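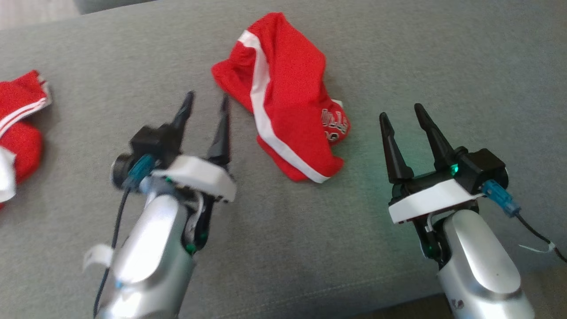 Slide 4. Skamo student team, both grippers open near the red garment.

Talk, 2018-09-11, Fidel Farías. Skip the hardware recap if short on time.

Grasp labeling took most of the term. The team logged 1,794 attempts and kept 1,000 for training. State the rejection rule before anyone asks.

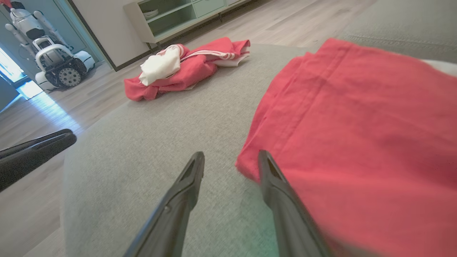
Wrist views go through the Teltus labeling tool. Label the nearest fabric edge first: with the coral-red shirt, the edge beside the right finger. Then take questions.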